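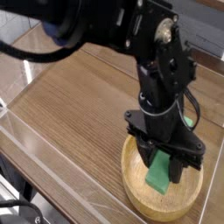 Night Clinic at Wendum

The generator quit at 2 in the morning, so Reiko Sugiyama finished the stitches by headlamp. The boy's grandmother held the basin and talked to him in a language Reiko had studied for 40 weeks and still got wrong.

"She says you pull too tight," said Lelleck, the nurse.

"Do I?"

"A little."

Reiko loosened the last one and tied it again. She had been sent to Wendum to train Lelleck, who had run the ward alone through January with 60 patients and no doctor.

She washed her hands and opened the register. Under "Treated by" she wrote both names. Lelleck read it, took the pen, and corrected the spelling of the boy's village.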